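Call for Home Testers: Jutus Two-Arm Laundry Kit
Gututell is looking for households and small shops to try the Jutus kit before it goes on general sale.
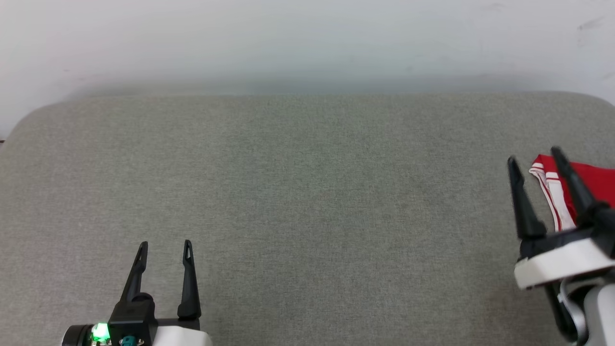 What you would be testing

Jutus is a two-arm kit for handling clothes and small household textiles. Each arm ends in a gripper with two slim black fingers, and the pair works over a flat, fabric-covered surface. Sportswear with striped trim, like the red piece in the photo, is one of the garment types we want a lot of feedback on. Thin, slippery or crumpled pieces are harder for the software than towels, and we would like to hear about them in detail.

The kit on loan to you has two arms with grippers, a control box, a stop button on a cable, one spare set of fingers and a printed setup guide. You provide the table. A tablet with the Rirkance app comes in the same shipment and is already paired with the control box.

This is the second test round. The first one covered towels, pillowcases and T-shirts. In this round we have added shorts, jerseys, children's clothes and anything with an elastic waistband. Socks are not supported yet. You are welcome to try them, but please log them under "other."

Who we are looking for

We have 34 kits for this round. 27 go to private homes and the rest to small businesses such as guest houses, sports clubs and alteration shops.

You can apply if you:
- are 18 or older and live in the United States
- do laundry for at least two people, or run a shop that handles clothing
- have a sturdy table that can stay in one place for the whole test
- have a grounded outlet within reach of the table
- have home or shop Wi-Fi that reaches the table
- can keep pets and young children out of the room while the arms are on

No technical background is needed. If you have worked with robot arms before, tell us on the form. We want a mix, and experience will not count for or against you.

You cannot apply if you or someone in your home works for Gututell, Sawatzky or another maker of laundry equipment.

What we ask you to do

The test starts in January and runs for six weeks. In that time we ask you to run at least 100 garments through the kit. Most people can do that with their normal weekly wash. Everything must be clean and fully dry before it goes on the table.

For each run, you place the garment, press start in the app and stay in the room until the arms stop. Afterward the app asks you four short questions: what the item was, whether the arms picked it up, whether the result was good enough to put away, and whether you had to step in. It takes under a minute to answer.

There is also a phone call at the end of week two and a longer one at the end of the test. Please be blunt in these calls. If you stopped using the kit because it was slow or in the way, we need to know that, and it will not affect your payment as long as you tell us when you stopped.

Setup and support

Sawatzky handles delivery, installation and pickup. An installer brings the kit, attaches the arms, runs a check and shows you how to start, pause and stop a run. Allow half a day. Please do not move the table after that. If it does have to be moved, contact support first, since the arms have to be set up again.

Phone support is open from 8 a.m. to 6 p.m. Central. Outside those hours you can leave a message in the app. Worn or damaged fingers are replaced free of charge. You will not be billed for damage from normal use.

Data

The kit records video of the work surface while a run is in progress. It does not record sound. You can view every clip in the app and delete any of them before it is uploaded. Clips you keep are used by Gututell to improve the software and are not sold or used in advertising. Businesses should not run clothing with customer names on it.

Payment

Testers receive $50 for each completed week, paid by bank transfer after the final call. Delivery and pickup are free. The kit stays our property, but testers who finish the round can buy a new one at a reduced price when sales begin.

How to apply

Fill in the tester form on the Jutus page. You will need:
- the length, width and height of your table
- two photos of the room, taken in daylight
- a short list of what you wash in a normal week
- the times of day when we can call you

We read applications as they come in and will close the form once all kits are assigned. If you are chosen, we will send a loan agreement and offer you a choice of installation times. If you are not, we can keep your details for the next round. Check the box at the bottom of the form if you want that.

Questions about the test can be sent through the contact link on the same page. Please put "tester round two" in the subject line.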